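Newsletter: Get the Kenville shop floor stories every other week. Sign up with your email. You can unsubscribe at any time.

October 9, 2023
By Naima Tahiri

The tray method: how small parts get sorted before assembly in Kenville

Most of the work in putting together a small electrical product is done before anything is joined to anything else. At Histania, a contract assembly firm on the east side of Kenville, the parts come in bags and cartons from several suppliers and have to be laid out so that the right board meets the right wires. The firm does this with yellow plastic trays on a white table, and it has done it that way for as long as Kai Schmieder has run the benches.

Schmieder came to Histania from a repair shop, where parts were kept in coffee cans. He is particular about trays. They have to be shallow, he says, so that a hand can get under a part without tipping it. They have to be one color. A wire lead with a metal end is easy to lose in a deep gray bin and hard to lose in a yellow one.

The boards for the current job are round and red, with a notched edge and a hole in the center. An order of 2,546 of them came in during September. They go out to the tables a few at a time, and the rest stay boxed until they are called for. "If you put 400 boards on a table, you have a storage table," Schmieder said. "I want three or four out, and I want to see every one of them."

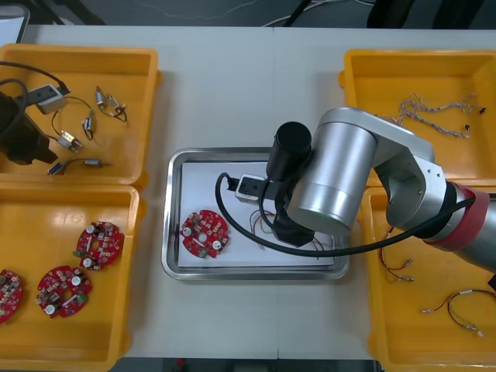

Wired parts are the other half of the job, and they take more care than the boards. The leads are thin and they tangle. Schmieder's rule is that wired parts never share a yellow tray with boards. A metal terminal dragged across a board can catch on a component, and a scratched board goes back in the count as a reject. In September there were 487 rejects of all kinds across the shop, and he would like to see that number come down.

The metal tray is for the piece being worked on. It is stainless steel with a rolled rim, the sort sold for kitchens and clinics, and it gets a sheet of white paper in the bottom. The paper is changed at the start of each shift. It gives the board something flat to sit on, and a stray bit of solder or a clipped wire end shows up on it right away. Histania tried foam and then a rubber mat before settling on paper, which costs less than either one.

New hires spend their first two days doing nothing except filling and emptying trays. Some find it dull. Schmieder makes them do it with the table they will use later, so they learn how far they have to reach and which side the boards are on. Left-handed workers can swap the layout, as long as they write it on the card at the end of the bench.
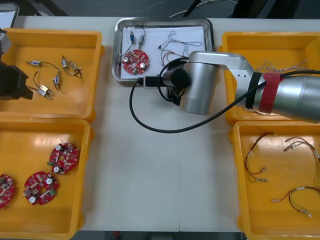

HISTANIA BENCH ASSEMBLY, SMALL PARTS TEAM

The team keeps a written log for each table. It lists what went out, what came back and what was set aside. Last month's log for this job runs to 1,467 lines, all in pencil. A clerk types it up on Fridays.

The trays themselves come from Toivonen, a plastics supplier two towns over. They stack, they wash in plain soap and water, and they last around five years before the rims start to crack. Old ones go to the stockroom to hold screws.

Schmieder has been asked whether he would switch to molded inserts, with a cutout for every part. He looked into it last year. The inserts would have to be made again for each new job, and the shop changes jobs every few weeks. For now he is ordering more yellow trays.

Related

Neltel moves its wire room to the old Kenville bakery
A day with the people who pack screws by weight
Five workbenches and what they are made of
What happens to rejected boards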